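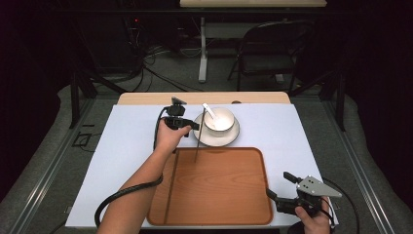

Which way round do you carry a wooden tray and a cup and saucer?
Long sides pointing away from you if you have a narrow doorway, and put the cup at the end nearest your body.

Posted by katia_b, 11/27/22
Filed under: Table & Tea Things

navickas15: Disagree. I hold mine by the long sides. Less tipping, and my doorways are wide enough.

Marisa Z: Take the spoon out of the cup before you set off. Mine went over on the stairs and took the saucer with it.

katia_b: Spoon on the saucer slides about though. I leave it in the cup.

Marisa Z: Not if you put a napkin under it.

jikia: What do you lot put on the wood? Mine has gone dull after two years of tea rings.

navickas15: Food-safe mineral oil, wipe off after 15 minutes. Never the dishwasher.

ettore_m: I use beeswax – oil left mine tacky.

navickas15: Then you left too much on.

ettore_m: Possibly. Still prefer the wax.

jikia: Will try oil on the underside first. A sheet on the table while I do it, I think.

Contact us | © Drindar Forums | Back to top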